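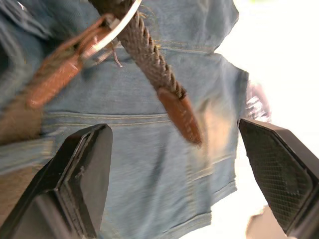 2025-12-02

The Grendov Music Library met the drummer of Plekum shortly after the band delivered its second album to the Larkix label. The conversation took place in the library's reading room and was recorded for the oral history collection. It has been shortened for publication with the agreement of both parties.

The album was made at the Strebel studio in April, on tape, with the four members playing in one room. The drummer described the decision as a practical one. "We had spent a long time on the first record adding parts separately, and by the end we no longer knew which of them mattered," the drummer said. "At Strebel there was one room and one set of hours. If the bass was wrong, all of us played it again."

Asked whether the method had placed limits on the songs, the drummer agreed that it had. Two were dropped during the first week. A third, the long closing piece, was kept only after its middle section had been rewritten on the studio stairs while the tape machine was being serviced.
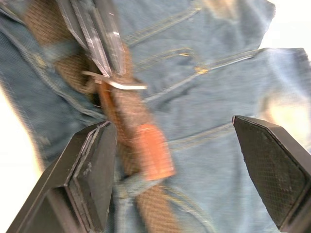
## Release and distribution

Larkix will press 1,000 copies on vinyl, of which 100 are reserved for sale at concerts. The library asked how the band viewed a pressing of that size. "The first one was 273 copies, and we still had a box of them under the stairs two years later," the drummer replied. "I would sooner run out. The label takes a different view, and the label is paying."

The sleeve will carry full lyrics for the first time. The drummer had opposed this for some months, chiefly on the grounds that several lines had changed since they were written down.

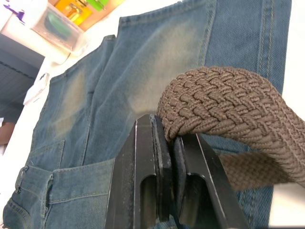 The writing itself has altered since the band lost its keyboard player. The guitars now carry most of the harmony, and neither is treated as the lead. The drummer compared the result to a brown braided belt, tight herringbone weave and all: "You can see every strand as its own little ridge, but try to follow one for any distance and you are soon looking at another." The comparison was made with reference to the second track, in which the guitars exchange the melody every few bars.

On the matter of volume, the drummer was more guarded. Reviews of recent concerts had remarked that the band was quieter than before. "We play fewer notes. The amplifiers are the same ones." 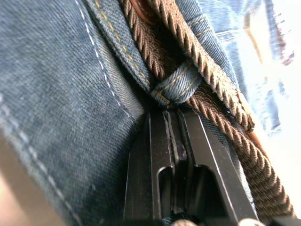 The drummer added that the quieter passages had proved the harder ones to rehearse, and that the closing piece had yet to be performed in full before an audience. It is expected to be included in the spring concerts, the first of which will be held in Grendov.

The complete recording of the interview may be heard in the reading room on request.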